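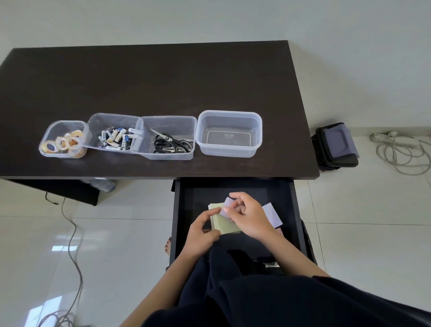
Clear containers on the desk, tape rolls in the one on the left.

Fendach Label Maker Review: Two Months In

Home | Reviews | Desk & Office | Paper Stuff | About

I held out on buying a label maker for years because my handwriting is fine and masking tape is cheap. Then I spent a whole evening hunting for the right charger and ordered the Fendach that same night (not my most careful purchase!).

It's a small handheld thing with real keys, which I wanted, and it prints without a phone app, which I wanted even more. You type, you hit the big green button, you get a label. My old Malivon made me sign in before it would print the word BATTERIES, so this already felt like a vacation.
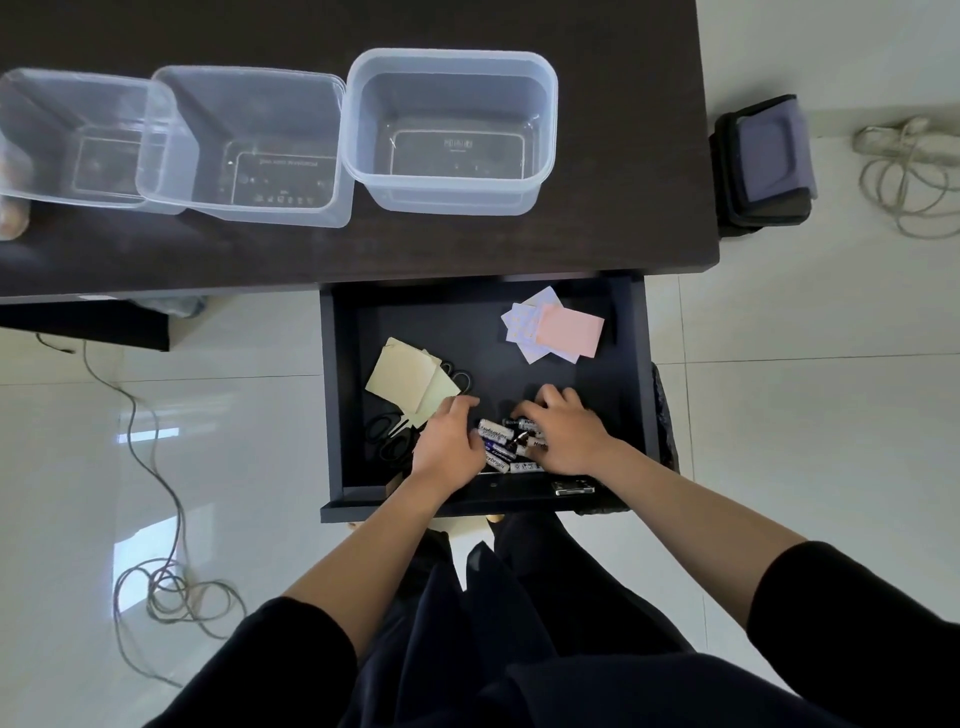
The print is crisp and dark, and the letters haven't faded on anything yet, including the spice jars that sit right next to the stove. I did run one through the dishwasher on a lunch box lid and it came out a little curled at one corner but still readable. The sticky side is strong – maybe too strong, I had to use a hair dryer to get one off a picture frame.

Now the grumbles. It wastes tape. Every label comes out with a blank bit on both ends, and there's no setting to shrink it that I could find, so I've started printing several words in a row and cutting them apart with scissors. The cutter itself is stiff and you have to squeeze it like you mean it. And the backing paper! It isn't split down the middle, so you stand there picking at a corner with your fingernail. Malivon got that part right.

Batteries have been great. I'm at around 100 labels on the first set and the screen is still bright.

Refills are easy enough to find, and the Bawa tape fits too, though it jammed on me once and I went back to the regular kind.

Would I buy it again? Yep, mostly for the keys. If you only need a few labels a year, stick with a marker.

Posted March 21, 2025

More reviews
Bawa paper trimmer: good blade, bad ruler
Vernside desk lamp, one year later
Coming in April: cheap staplers

Contact | © 2025 | Back to top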